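会社案内
Nutbergについて

かごを買っても部屋は片づきません。かごを売っている会社の案内ページの一行目としてはどうかと社内でも言われましたが、十二年この商売をしてきた実感なので、そのまま載せています。

Nutbergは、収納かごと、それを使った整理の相談を扱う小さな会社です。店舗はなく、事務所の隣に作業部屋がひとつあります。社員は9人、取り扱いのかごは400点。数だけ見れば多いようですが、色違いと寸法違いを含めた数字です。形で数えればずっと少なくなりますし、減らせるならもっと減らしたいと考えています。

はじまり

代表のTalha Arainは、もともと引っ越しの荷造りの現場にいました。新居に運び込まれる段ボールの中に、前の家で使われなかった収納用品がそのまま入っている。それを何度も運んだそうです。布の箱、ふた付きのケース、値札の残ったかご。買ったときは誰でも片づくつもりでいます。

そこで最初に始めたのは販売ではなく相談でした。押し入れや台所の棚を見せてもらい、要らない入れ物を先に出す。この仕事には「Lozano」という名前を付け、今も続けています。かごの販売は、相談先で「では何に入れればいいのか」と聞かれるようになってから加わったものです。

「暮らしが変わる」とは書きません

収納の世界には、信じにくい言葉がたくさんあります。「入れるだけで整う」「置くだけで上質な空間に」。入れるだけなら、中が見えない分だけ物が行方不明になります。深いかごほどそうです。底に何があるか思い出せなくなったかごは、もう収納とは呼べないと私たちは思っています。

「天然素材だから長持ち」という説明も、当社の商品ページでは使いません。天然のものも樹脂のものも、持ち方と置き場所しだいで傷みます。窓際に置けば色は変わるし、縁をつかんで引きずれば編み目はゆるみます。樹脂製は水拭きしやすい反面、編み目にほこりがたまるのは同じです。どちらが優れているかと聞かれたら、どこに置くのですかと聞き返します。感じが悪いと言われることもあります。

扱っているもの

・Flavus 明るい色の編みかご。棚の上段や洗面所向け。軽さを優先しています。
・Closov 濃い色の編みかご。浅めのものが中心で、床や低い棚に置く前提です。
・Lozano 訪問での整理相談。一回の訪問は二時間まで。かごの購入は条件にしていません。

Flavusは写真を見て注文する方が多く、届いてから思ったより色が濃い、薄いという連絡が毎年あります。画面の色は当てになりません。迷う方には、編み地の見本を先にお送りしています。

かごの見方

展示会でもカタログでも、かごはたいていタオルや果物を入れた姿で並んでいます。見栄えはしますが、底も内側も隠れてしまいます。作業部屋では必ず空のまま白い台に載せ、まず内側を見ます。

底が平らに編まれているか。壁の傾きはどのくらいか。口に向かって広がる形は物を出し入れしやすい代わりに、棚に並べると上の縁どうしがぶつかります。幅を測るなら底ではなく縁で測ってください。返品の理由で一番多いのは、この測り間違いです。

縁の太い三つ編みのような仕上げも、丈夫そうに見えるというだけでは評価しません。手を掛けたときに動くか、端の始末がどうなっているかを指で触って確かめます。輪になった編み材が外へ出ていれば、それが持ち手代わりなのか、ほどけかけなのかを仕入れ先に問い合わせます。返事が来るまで棚には出しません。
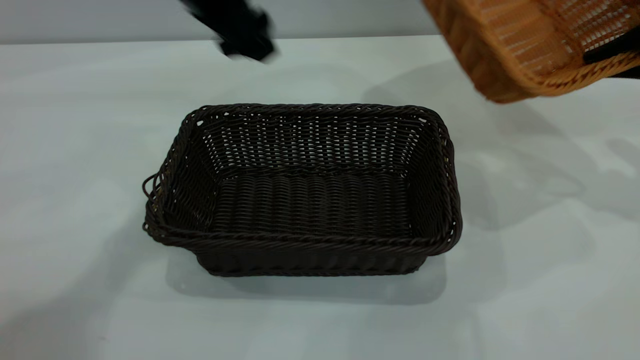 色と中身の相性

濃い茶色のかごは部屋が落ち着いて見える、とよく言われます。そうかもしれませんが、暗い色の小物を入れると探しにくくなるほうが、毎日の使い勝手には響きます。充電コードや黒い靴下を入れるなら、明るい色をすすめます。白っぽい布や紙類なら濃い色でも困りません。

お断りしていること

寸法のわからない棚に合うかごを選ぶこと。一度に15個を超える家庭用のご注文も、先にお電話で置き場所をうかがいます。本当に必要な場合もありますが、半分の数で足りたというお宅のほうが多いのです。売上の面からは、あまり賢い決まりではありません。

作業部屋の見学は事前にご連絡をいただければお受けしています。午前中は検品をしているので、午後1時以降にお越しください。5月は棚の入れ替えのため見学を休みます。お持ちのかごを持参していただいてもかまいません。買い替えなくて済みそうなら、そう申し上げます。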